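About us

Hello, and welcome to Plitlow! I'm Hanane Ragab, and I started this business in 2000 with a hired van, a borrowed sack truck and a phone number painted on a bit of board. We buy, mend and sell second-hand office furniture, mostly desks and chairs, and we set it up for you too.

My business partner is Noémie Arsenault. She came in to buy one chair for her spare room, told me my prices were muddled (they were) and ended up doing the books. She still does them, and she does the room planning as well, which I'm hopeless at.

We work out of Tavham and deliver as far as Turncombe, further if you ask nicely. Most of our customers are small firms moving into their first proper office -- they've got a lease, a kettle and not much else. We come and measure up, have a chat about who sits where, and then go and find the stuff. 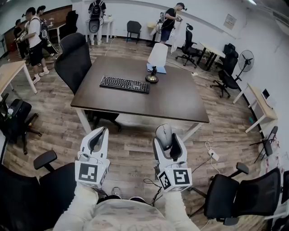
I'm a great believer in one big table. People always want to talk about their own desk first, and fair enough, but put a good solid table in the middle with plenty of elbow room and that's where everybody ends up! Desks can go round the walls near the sockets. I like a lamp on the table too, something with a proper shade, as ceiling lights on their own make any office feel like a waiting room.

Chairs are the bit I get carried away with. A high mesh back suits some people and drives others up the wall, so please come and sit in a few before you choose. Stay ten minutes if you like, bring a book. And they don't have to match. Noémie disagrees with me about this and will tell you so.

Delivery inside Tavham is 80 pounds, and that includes carrying everything upstairs and putting it where you want it -- then moving it again when you change your mind. Our biggest job so far was 298 chairs for the Prado building last March, and my knees haven't forgiven me.

Do pop in if you're passing. The side door sticks, so give it a good shove.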